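Section 3. Placing the cup stand and loading paper cups

Read this section before using the Wollel cup stand for the first time. It applies to stands with a round wooden base and wire loops, used with paper cups. For ceramic cups, see Section 5.
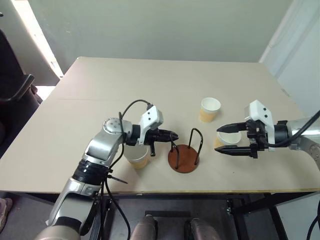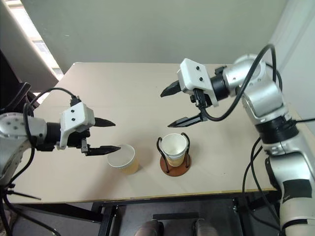 3.1 Preparing the table

1. Choose a flat, level table. The stand has no adjustable feet and will rock on an uneven surface.

2. If the tabletop is made from joined panels, run a fingertip along the seam. Do not place the stand or a cup across a seam that can be felt as a step.

3. Wipe the tabletop with a damp cloth and dry it. Remove crumbs and grit, including single specks. A particle under the base is enough to tilt the stand.

4. Keep the stand at least 120 mm from every edge of the table.

Note: Bare tabletops are preferred. A tablecloth or soft mat allows the base to sink on the loaded side.

3.2 Positioning the stand

1. Hold the stand by the wooden base. Do not lift it by the wire loops.

2. Set the base down flat and press lightly on its center.

3. Turn the base until the open side of the loops faces the person loading the cups.

4. Push each loop gently from the side. If a loop moves in its hole, remove the stand from use and order repair kit 787 from Flikitik.

CAUTION: Do not bend the loops to fit a larger cup. Bent wire does not return to its original shape and may mark or pierce the cup wall.

3.3 Checking the cups

1. Separate the cups and stand each one upright on the table, open end up. Leave about a hand's width between cups.

2. Inspect the rim. Discard any cup with a flattened or unrolled rim.

3. Inspect the side seam and the bottom fold. Discard any cup with a gap or crease.

4. Check that the cup stands without leaning.

Note: On two-color cups, the line where the color changes is not a measure. Do not use it as a fill mark.

3.4 Loading a cup

1. Grip the cup on both sides, below the rim. Use only enough force to keep the cup from slipping.

2. Lift the cup straight up until its bottom is clear of the loops.

3. Lower the cup between the loops without turning it. If it catches, lift it out and start again from step 2.

4. Release both sides of the cup at the same time, then withdraw upward.

CAUTION: Load cups empty. A filled paper cup loses stiffness when squeezed and may spill.

3.5 Removing and storing

1. Empty the stand before moving it.

2. Wipe the base with a dry cloth. Do not soak the wood or place the stand in a dishwasher.

3. Store the stand upright. Do not stack more than 2 stands.

4. Return unused cups to their sleeve, rim down, and close the end.

Replacement loops and bases are listed in Section 7.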